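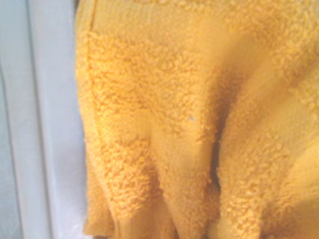

好了,攒了一个冬天的话,今天一口气讲完:在家发豆芽真的太好玩了!!没养过花没种过菜的人也能玩,不需要阳台,不需要土,连光都不需要(光反而碍事)。下面一条一条说,想到哪儿说到哪儿。

先说我怎么入的坑。二月那会儿住在 Gillholm,附近超市的绿豆芽永远只有一种,塑料袋装,袋底一汪水,买回来第二天就发软。跟龙秀英(Xiuying Long)抱怨了一句,她回我:你家没有绿豆吗?我说有啊,煮绿豆汤剩的。她说那你还买什么豆芽。

当晚就泡上了。第一批惨不忍睹,又细又长还发绿,根须比芽都热闹。可是炒出来有股清甜,我站在锅边吃掉了半盘……从此没再买过袋装的。

挑豆子比什么都要紧。要当年的新豆,表皮颜色鲜,没有虫眼。陈豆泡一晚上总有一批死硬的,我们管它叫"石豆",不挑出去的话后面会烂,一颗烂一片。我现在习惯泡之前先铺在盘子里拨一遍,泡完再拨一遍。边听广播边拨,特别解压!

泡多久?我是16个小时。厨房冷,水也凉,短了豆子醒不透。夏天就要减,看见大半豆子裂了口、露出一点点白尖,就可以倒水了,再泡下去会闷出酸味。

容器真的随便。漏盆套个大碗,底下能沥水、上面能盖住,就够用。我专门买过一个 Fullix 的发芽盒,分层的,挺漂亮,洗起来要命,缝里全是豆皮。现在拿它装蒜头。 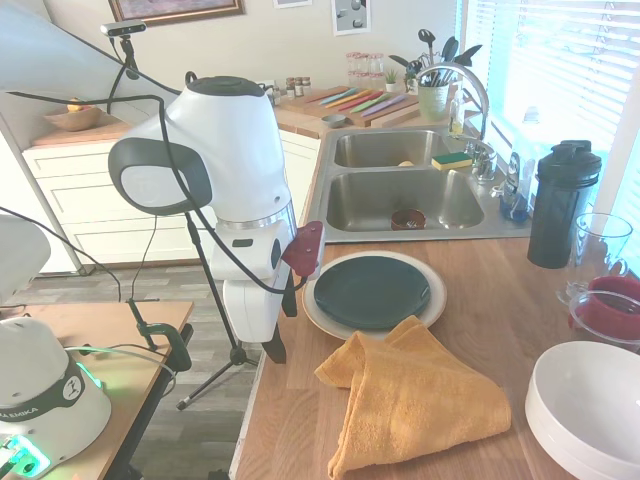
豆芽为什么会发苦?
多半是见光了。绿豆芽一见光就开始变绿,口感变老,带一点青涩的苦味。从泡好到收获都盖严,淋水的时候动作快一点,淋完马上盖回去。

接着说盖布。我试过纱布、厨房纸、旧T恤。纱布太透光,叠好几层才行;厨房纸湿了就塌,还会粘在芽尖上,揭的时候一揭一串脑袋(心疼)。最后还是觉得厚一点的棉布最省心,浸湿、拧到不滴水,直接贴着豆子盖。保湿又遮光,还自带一点分量。

布一定要勤洗!我吃过亏,偷懒两天没换,掀开一股味儿,整盆倒掉。现在每批用完就开水烫一遍,晒透了再收。不要用柔顺剂,那个香味会跑到豆芽里去,我炒过一盘薰衣草味的,家里没人肯动第二筷子。

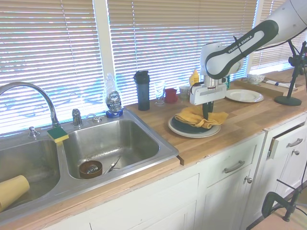 窗边的料理台,黄毛巾搁在绿盘子上。

然后是淋水,一天4次,早上起床、中午、傍晚、睡前。要淋透,让水从上到下穿过去把热气带走。豆子发芽自己会发热,盆中间摸着会比边上暖,头一回摸到的时候我激动得把全家喊来轮流伸手。水不能积在底下,淋完歪着盆沥一会儿。

想要外面卖的那种白白胖胖的,得压重物!这一步是我发得最久才搞明白的。没有压力它就一个劲儿往高里蹿,细得像线;上面有东西顶着,它才往粗里长。我用一个平底盘子,上面放一袋水。第一天先别压太重,芽还嫩,等到第二天再加。

Roya Amini 在下面问能不能发别的豆子,当然能啊!黄豆芽更香,煮汤一绝,就是更容易烂,淋水要更勤,每次发少一点。扁豆特别快,适合没耐心的人(我)。她家发的是鹰嘴豆,出一点小尾巴就收,拌柠檬汁和洋葱碎,我照着做了一回,好吃到自己都不信。鹰嘴豆我一般焯过再拌。

提醒一句,别买种子店里拌过药的豆种,那是给地里用的,不能吃。买吃的豆子就行,散装的也行。还有,自家豆芽没加任何东西,湿热的环境细菌也喜欢,所以我一律炒熟或者焯熟,生拌的就不推荐了。

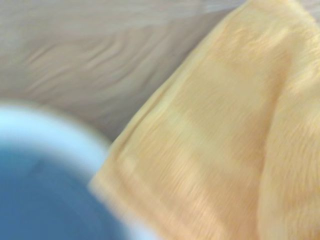 收的时候我喜欢趁短,芽身还直、豆瓣还紧紧合着的那会儿最脆。倒进一大盆清水里用手轻轻搅,豆皮会浮起来,顺着盆沿撇出去。撇不干净也没关系,豆皮又不难吃。根须我从来不掐,外婆看了要叹气的那种懒。

产量也讲一下,我有个小本子,每批沥干水都称。这个冬天到现在一共收了2,795克,最大的一批是1,000克整,那次手抖豆子倒多了,连着吃了好几天,春卷、炒粉、凉拌、汤底,吃到后来孩子放学进门先问今天有没有豆芽。

吃法里我最爱的还是醋熘。锅烧到冒烟,油下去,干辣椒和花椒炸一下,豆芽倒进去别停手,沿锅边淋醋,撒盐,出锅。全程快得要命,盘子要提前摆好。豆芽下锅前一定沥干,不然就变成水煮了。

没吃完的泡在冷水里放冰箱,每天换水,能撑两三天。再久就不脆了,可以剁碎了包饺子,跟粉丝和鸡蛋一起,意外地好吃!

龙秀英刚发消息让我加一条:第一次玩的人豆子少放点,一小把铺满盆底就可以,它会涨得超出你的想象。(我第一次放了满满一碗,盖子被顶起来了。)

这周一我泡了黑豆,头一回试,已经裂口了,颜色紫紫的。等出了芽再来接着发,有发过黑豆的朋友快告诉我要不要压重物!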